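Rukex bag handling set, release 5
README

Contents

1104 episodes of two-arm bag handling at a table, recorded at the Grerkodcombe site. Each episode holds joint states, gripper commands and head camera video. Last revised June 13, 2021.

Known fault: right gripper stall

In 69 episodes the right gripper stopped responding after closing on a webbing strap. The controller went on reporting the commanded width while the fingers stayed where they were. Recorded and true widths therefore disagree from the stall to the end of the episode. The left gripper is not affected.

The fault was traced to the gripper cable, which was being pulled at the connector when the forearm rolled inwards. Loose straps made it worse – the arm had to reach low and turn further to pick up an end. The cable was given more slack in March and the roll limit was reduced.

Affected episodes have the field grip_fault set to 1. Leave them out when training on gripper width. Joint positions in the same episodes are sound.

Safety

Do not free a caught strap by hand while the arms are powered. A stalled gripper can reopen without warning when the link comes back. Press the stop, wait for the brakes, then open the fingers with the Firkik tool.

Layout: bag on the right, box in the middle of the table, one gripper to each side.

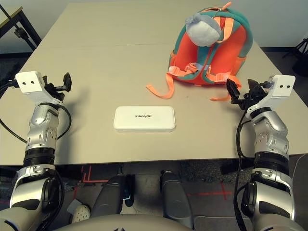 Samarakoon, on the issues page, wrote that the flag comes on late in seven of the episodes, so the first frames after the stall still look healthy. The start index for these will be corrected in the next release. Until then, drop the whole episode.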